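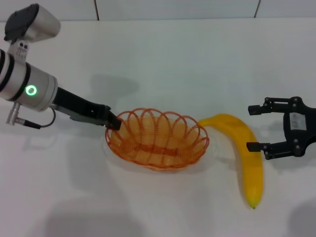
Buy the boring gripper

Every gripper comparison I have read begins with a payload figure and ends with a recommendation to call sales. Ours began with a banana and an orange wire basket, and I would defend that choice before any panel of engineers you care to assemble.

The basket is a nasty object. Its rim is all loops, so a parallel gripper coming in over the edge has to settle for whatever bit of wire it meets. The banana is nasty in a different way. It is curved, it bruises, and it has strong feelings about being squeezed at one end. Put one arm on the basket and the other on the fruit and you learn more before lunch than a datasheet will tell you by November.

We had two candidates at Brurkdale. The Rostard came with a force controller, 124 pages of manual and a settings menu that I believe is still going. The Joubert opens and closes. You can tell it how wide and how hard, and after that it considers the conversation over. Kgomotso Baloyi ran 500 picks with each, 1000 in all, and wrote down every failure in a spreadsheet that has since become the most honest document in the building.

The Rostard won on banana skins. I admit this freely. It lost on everything that happens to a person standing next to a gripper: changing fingertips, clearing a fault, finding out why it had stopped. Its favorite fault code was 2373, which the manual explains as "see controller log." The controller log said 2373.

People in my line of work love adjustability. We buy forty settings, use two, and spend a week putting the other ones back after somebody touches them. A friend at Kallalthorpe tells me their arms are fine and their cameras are fine and they have been tuning grip force for most of a year. He sounded proud of it.

So we are keeping the Joubert, and we will bruise the odd banana. Kgomotso wants to try softer fingertips next, and after that a string bag, against my advice.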